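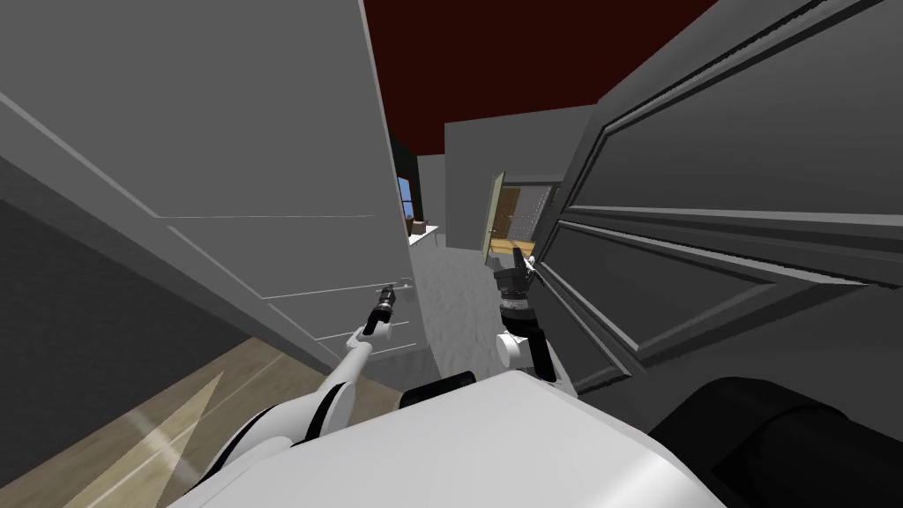

Gungate Residents' Club – Buildings and Repairs board

Thread: Double doors on the ground floor corridor, which closer to buy?

radomir_n
The pair of doors between the hall and the back corridor need new closers. The old ones slam, and the left one doesn't latch unless you push it. I've had two prices. Jimico want 195 pounds a door fitted. Osora want 175 but that leaves out making good the old screw holes. Has anyone used either?

flat10
Osora did our side entrance. Fitted in a morning, no complaints. I filled the holes myself with two-part filler and painted over it.

tealady_gg
Before you spend anything, check the hinges. Ours slammed for a year and the trouble was the top hinge had dropped. A packet of longer screws fixed it.

radomir_n
Hinges are fine. I put a level on the frame and checked the gap all round. It's 3 mm at the top and the same at the bottom.

Amra Radulović
Are these fire doors? If they are, you can't just pick a closer by price. It has to be suitable for that door and strong enough to shut it from any angle. Look for a label or a coloured plug on the top or hinge edge.

radomir_n
There's a label on the right one. Nothing on the left that I can find, but it's been painted more than once.

flat10
Then treat both as fire doors.

mossbank
Disagree. If the left leaf has no label it may have been replaced with an ordinary one, and a new closer won't change that. You could pay for two closers and then be told to change the door.

Amra Radulović
mossbank is right on that. Get the left leaf looked at first. Ivanov do inspections, they charged us 40 for one pair and sent a written report.

tealady_gg
Forty pounds to be told it's a door.

Amra Radulović
It was four pages and it saved us an argument with the insurer.

pkw
Whatever you buy, get one where the closing speed and the latching speed adjust separately. With the cheap ones you get a single screw, so it either slams or stops short of the latch. Also lever handles please, not knobs. My mother can't manage knobs.

radomir_n
Handles are staying as they are. I'll ring Ivanov and hold off on the closers. Will ask both firms if the price is good until the end of July.

flat10
Osora held theirs for a month when I asked.

mossbank
And don't let anyone wedge them open in the meantime. There was a folded bit of cardboard under the right one again this morning.

tealady_gg
That was me, I had shopping. I've taken it out.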